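**Small building bricks all over the table — how do you sort them?**

I've inherited a tub of toy bricks, 787 of them if the lid is to be believed. I've had 2 goes at sorting by colour and both ended with a heap called "other". Is there a better way?

*Wirnano*

---

**Twal**

Shape first, colour later. A red brick hides beautifully among 40 other red ones. Do a handful at a time on a plain tabletop and put the rest out of reach. 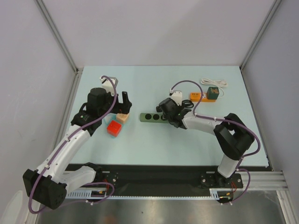

Sloped pieces get their own pot from the start, or they'll creep in with the square ones and you'll be fishing them out at midnight. I use six pots. The sixth is also called "other", I'm afraid — mine just has a lid.

---

**Flendalport**

put them back in the tub. worked for us

---

**Dirkance**

Seconding shape first. Old ice cream cartons do fine for pots, and getting through the ice cream is the best part of the job.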